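Last updated: December

Posted in: Travel > Shore Excursions & Day Trips

A Full Day in the Skornier Valley from the Port of Trirstead

Passengers arriving at Trirstead by ship are advised to decide before docking whether they intend to remain in the old town or travel inland. The port is small, and the two options do not combine well in a single call. On my most recent visit I selected the inland route, which follows the river through the Skornier valley as far as the village of Utel, and I set out the particulars for readers who may be considering the same.

The excursion was operated by Iyengar, a local company that runs minibuses from the cruise terminal. Reservations are accepted online, and payment is taken in full at the time of booking. The driver meets guests at the terminal gate at 8:15 a.m. Passengers should carry their ship card and one form of photo identification, as both are requested on return to the pier.

The road to Utel climbs steadily for the first hour. There are 3 scheduled stops. The first is at a viewpoint above the reservoir, at an elevation of 1,177 meters, where restrooms and a small kiosk are available. The kiosk does not accept cards. The second is at the valley dairy, where visitors may sample two young cheeses and one aged variety and may purchase any of them vacuum-packed. I would recommend the aged cheese, although it is considerably stronger than the label suggests. 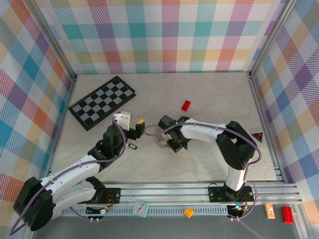

Checkerboard, red block and small triangle against plaid walls.

The final stop is Utel itself, where guests are given two and a half hours at leisure. The village church is open to visitors in the morning and closes over the lunch period, so it should be seen first. The bell tower may be climbed on payment of a small fee. Its staircase is narrow and uneven, and persons with limited mobility may prefer the walled garden behind the church – admission there is free, and benches are provided in the shade.

Lunch is not included in the price. Two restaurants face the square, and both offer a set menu at midday. I chose the smaller of the two and was served a barley soup, grilled trout and a pear tart, all of good quality. Service was courteous but slow, and guests should inform the staff of their departure time when ordering.

A footpath of 469 steps leads from the square down to the river. The descent is pleasant. The return is strenuous in warm weather, and drinking water should be carried.

The minibus departs Utel at 2:30 p.m. and takes the lower road back to the coast – a less scenic route, but a faster one. We reached the terminal well ahead of the all-aboard time. Sturdy shoes and a light jacket are recommended in every season, as the viewpoint is exposed to the wind.

This site uses cookies to remember your preferences and measure traffic. By continuing to browse, you accept our cookie policy.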